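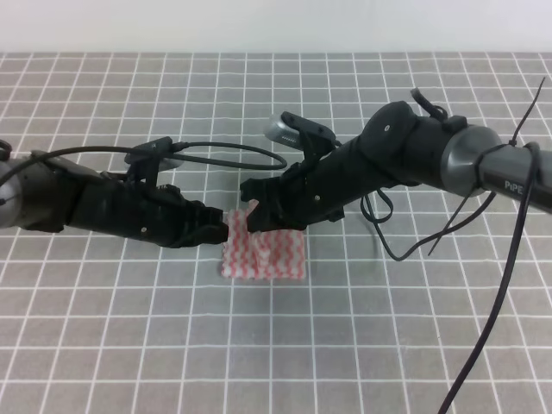
1/ Cloth week, part two! Today's job is getting both arms to agree on who holds which bit of a folded cloth. The hardware has been fine. Everything that went wrong is in code I wrote, so buckle up, long thread.

2/ Quick recap if you missed the last one. There's a perception node that finds cloth edges and corners, a planner that picks a grasp for each side, and a controller that closes the fingers and tries not to yank. Perception is mine, the controller is mine, and the planner is Trerketti, our in-house thing that Teguh Ngau started and I keep adding flags to (sorry Teguh).

3/ First headache: stripes. Pink and white zigzags, over and over. I track patches of fabric between frames to work out how the cloth moved, and on a repeating pattern the tracker will happily slide over by exactly one stripe and tell you it's super confident. Confidence 0.9-something. Wrong stripe.

4/ On a plain towel I'd lost track of how many bugs were mine and how many were the lack of texture. I figured a printed pattern would be easier. Nope! Too much texture of the same kind is its own special mess.

5/ The fix I'm running now is pretty dumb. I keep the top few candidate matches per patch instead of only the best one, and then pick the set where neighboring patches all moved in a way real fabric could move. A patch that jumped one stripe sideways while its neighbors stayed put gets voted out.

6/ It falls apart if a whole region jumps together, by the way. Then everybody agrees and everybody's wrong. I anchor on the outer border of the cloth for that, because there's only one of those.

7/ Which brings me to the second headache, the table. White grid lines on gray. Love them for calibration, hate them for edge detection. My old edge finder wanted long, fairly straight, bright-to-dark transitions. Guess what a grid is made of.

8/ So for a good chunk of the morning the "cloth border" in my debug view was a grid line. The planner asked for a grasp on it, very politely, and the controller refused because the target was inside the table's keep-out zone. Good controller. Have a cookie.

9/ I mask the grid now. We know where the cameras are, we know where the table is, so I project the known grid into the view and throw away any edge that lands on it within a small tolerance. Cloth edges crossing a grid line lose a few pixels there and I bridge the gap after.
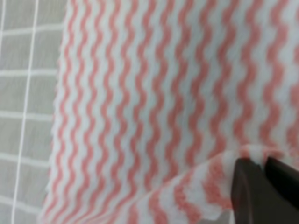
Up close at the wrist: wavy stripes, the cloth's uneven edge, and the flap between the fingers.

10/ Look at the left edge of the cloth there. All those tiny notches! My corner detector thinks every single one is a corner. I had 472 corner proposals come out of one run, on a piece of cloth that I would describe, as a human, as having four.

11/ Smoothing the border before looking for corners gets rid of most of them. Smooth too hard and a real corner turns into a gentle curve, so I do it at two scales and only keep what survives both. Katayama (our annotation tool, the one with the awful orange buttons) has a new "notch" label too, so I can at least measure how often I still get fooled.

12/ Third thing, and my favorite: focus. From the wrist the far part of the fabric is reasonably crisp and the folded bit near the fingers is soft. And the folded bit is what I care about!! I'd been treating blurry pixels and sharp pixels the same way when scoring a grasp.

13/ Now each patch carries a sharpness weight. Soft patches can still vote, they just don't get to shout. For the last bit of the approach I lean on the fixed view for where the hands are, and use the wrist view mostly to answer "is there fabric between the fingers, yes/no/dunno."

14/ "Dunno" is a real output. I fought for it. Trerketti used to take a bool, and every time the answer was murky I had to pick a side. With three values it can decide to hold still and look again. Teguh grumbled about the API change and then used it in his own branch the same afternoon.

15/ OK, the embarrassing one. The two arms plan together but their camera streams are timestamped by different processes. One was stamping at capture and one was stamping when the frame reached the queue. So the planner thought it had a matching pair when one image was 553 ms older than the other.

16/ Half a second is forever when something is pinching fabric and the shape is changing under you. I'd been blaming my tracker for jitter that was really just me comparing two different moments. I found it only because I dumped both streams into Kesteler (log viewer) and scrubbed them side by side.

17/ Both stamp at capture now, and the sync node drops any pair too far apart and complains loudly. Please make your sync node complain. Mine was silently dropping its own warnings because I'd set the log level in February and forgot.

18/ On to coordination. Rule for now: one arm is the holder, one arm is the mover, and they can only swap roles when both report fabric. While holding, the holder's target follows a slow filter, so it gives a little if the mover pulls. No force sensing tricks yet, all from finger position and motor current.

19/ I tried letting both move freely with a shared cost on stretching the cloth. Gorgeous in sim. On the table the plans got jumpy, since the stretch estimate comes from the very same tracker I spent posts 3 through 6 complaining about. Parked until that estimate settles down.

20/ One more planning gripe: cables. The collision model knows the links and the hands and has zero idea that cables exist. I've put fat capsules around both wrists as a stand-in. It makes some perfectly good poses off limits and planning takes almost 2 seconds on the bad ones. I can live with it this week.

21/ Someone asked if any of this is released. The grid masking and the pair checker will go in the public Wikunum repo once I've cleaned up the variable names. There's one called cloth_cloth_final. You don't need to see that.

22/ Next up: letting go. Releasing fabric so it stays where you put it is a whole separate planner state and at the moment mine is "open fingers, back away, hope."

23/ If you've done edge tracking on patterned fabric and have a trick for the whole-region-jumps case in post 6, please reply. I've got 10 logged runs where it happens and I can share the debug dumps. Plain ones without my comments in them, preferably.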